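Marchuk Street Pantry: spring progress report
May 9, 2025

Hi Aurel,

I promised you something readable this time instead of the spreadsheet with the scary tabs, so this is me writing it the way I'd tell you over coffee (the spreadsheet is attached too, sorry). It covers everything since the grant from the Plelberg Fund came through in November.

The big news is that the Saturday snack bags got a proper home in the program! When we applied, they were one line at the bottom of page 2, and I wasn't sure they'd survive the first budget meeting. We now send bags home with 30 kids at Jirance Elementary every week school is in session. The school office hands them out at dismissal, which was their idea and a much better one than mine (I wanted a table in the gym, and the gym is never free). Each bag has cereal, fruit cups, crackers, shelf-stable milk, and one small treat.

I know the treat raised an eyebrow on your side. I'll keep arguing for it. The families we talked to asked for it more than they asked for extra cereal, and it's the cheapest thing in the bag by a mile. We buy it in bulk and it costs us very little next to the milk, which has gone up twice since we wrote the budget.

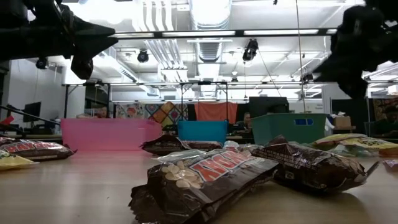

So, the milk. We budgeted for the larger cartons and switched to the small ones in the winter, partly for price and partly because a second grader can only carry so much. I moved money from the printing line to cover the difference. Nest Parry signed off on that on our end, and it's inside the amount we're allowed to shift without asking you first, but I wanted you to hear it from me and not find it in tab 5.

Delivery was rougher. Our old supplier stopped coming out this far with hardly any warning, and for 3 weeks I was driving to the warehouse myself in a car that really isn't built for canned peaches. We're with Benex now. They come early, they call when they're running late, and they take back dented cases without a fight. The minimum order is bigger than I'd like, so we have more stock sitting on shelves than we planned for, and I've had to get stricter about checking dates.

We did miss one goal. We said we'd be in two schools by spring and we're still in one. The second school had a change of principal right when we were supposed to sign the agreement, and the new principal (very nice, very swamped) asked us to come back in the fall. I'd rather wait and start well than push it. The money set aside for that school hasn't been touched, and I'd like your okay to carry it over. I put the request on its own page so you can forward it without all my chatter.

The parent survey went out in English and Spanish. Returns were slow until the school secretary started tucking the forms into the bags themselves. People mostly want more fruit and less soup. One dad wrote a full page about how to cook the lentils, and it was good enough that we're printing it on a card to go in with them. Somebody else asked for can openers, so I've added those to the fall list.

Between now and your next report I'll be doing the summer plan, which is pickup at the library since the school closes. I still need a key to their side door and a second shelf for the cold months. If you want to come by on a packing day, please do, just wear shoes you don't mind standing in.

Talk soon, and call me about the carryover if anything on that page looks odd.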